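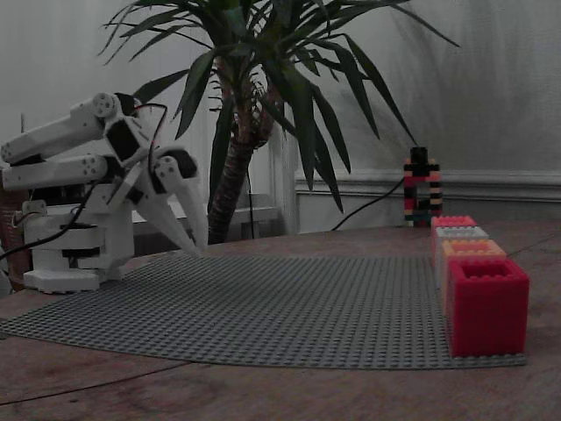
Relative humidity is the amount of water vapour in the air, expressed as a percentage of the most the air could hold at its present temperature. At 100 per cent the air is saturated and water starts to settle on whatever is coldest. Well below that figure, materials in the room still take up and give off moisture. A wooden tabletop such as the one shown here will widen slightly across the grain in damp air and shrink back in dry air, while its length hardly alters. Paper, leather and cotton behave in a similar way, at different speeds. The questions below are the ones we receive most often from people who work in or book rooms at Nuvside.

What humidity should my room be at?
We aim for between 40 and 60 per cent in ordinary rooms. Readings outside that band for an hour or two are normal and do not need reporting. Readings outside it for three days in a row should be reported.

Why does the reading fall when the heating comes on?
Warming the air does not remove water from it. It raises the amount the air could hold, so the percentage falls. If outside air at 5 degrees and 80 per cent is brought in and warmed to 20 degrees with no water added, the reading drops to below 35 per cent. Rooms therefore read driest in cold weather, even when it is raining.

What is the dew point?
The temperature to which air must be cooled before it becomes saturated. For air at 20 degrees and 50 per cent, it is a little over 9 degrees. Any surface colder than that will collect condensation. Window frames, uninsulated pipes and the corners of outside walls are the usual places.

Why do two meters in the same room disagree?
Most small digital meters are accurate to within 3 per cent at best, and many are worse. Two sound instruments can differ by twice their stated error. Position also matters. A meter on an outside wall is cooler than one on an inside wall and will show a higher figure for the same air.
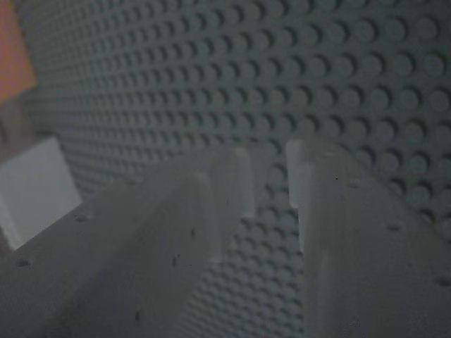 Leave a meter in its new position until the reading has stopped moving before writing anything down. Handling it warms the case, and breath will push the figure up for several minutes.

Where should the meter go?
At desk height, out of direct sun, away from radiators, kettles, doors and supply grilles. Do not put it on a windowsill or on top of equipment that gives off heat.

How is a meter checked?
By the salt method. Table salt is mixed with a little water to make a thick slurry, placed in a sealed box with the meter and left overnight at a steady temperature. The air in the box settles at 75 per cent. The difference between that and the display is the correction. The slurry must not touch the meter. There should still be undissolved salt at the end; if it has all gone, the result should be thrown away and the check repeated.

Will opening a window help?
In winter, nearly always. Cold outside air holds little water, and it will dry the room once warmed. On a close summer day it may do the opposite. Compare dew points, not percentages.

Does a bowl of water on the radiator do any good?
Very little. The rate of evaporation is too low for a room with any air change. A proper humidifier is needed, and it must be emptied and cleaned as its instructions state. 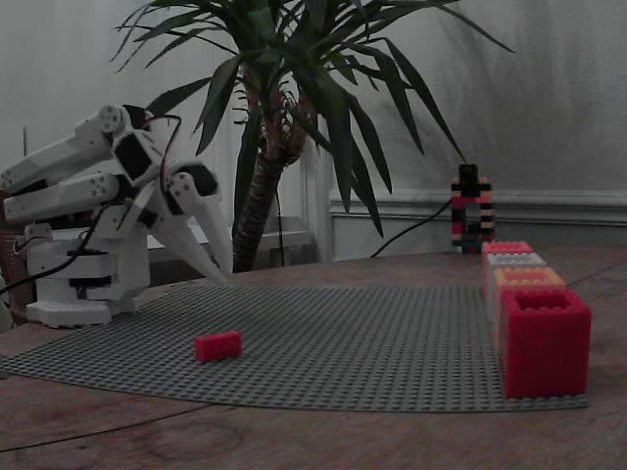

Indoor Climate Team, Nuvside
Contact: Piret Jaunzems, Room 407

Can I borrow a logger?
Yes. The team holds Yeoman loggers for loan. They record temperature and humidity at set intervals and are read with the Oltia program, which is already on shared computers. Loans run for one month. October is the busiest time for requests, so ask early if you want to record the start of the heating season.

Can I bring in my own dehumidifier?
Not without agreement. Electrical checks are arranged through Trevor Blackburn. Units that drain through a hose also need a suitable sink or waste pipe nearby.

There is mould on the wall. What should I do?
Report it with the room number and the position on the wall. Do not brush it dry, as this spreads spores. Move furniture away from the wall so that air can pass behind it.

Are past readings kept?
Yes, by room and by month. Copies can be requested from the team. Gaps in a record normally mean that the battery was flat.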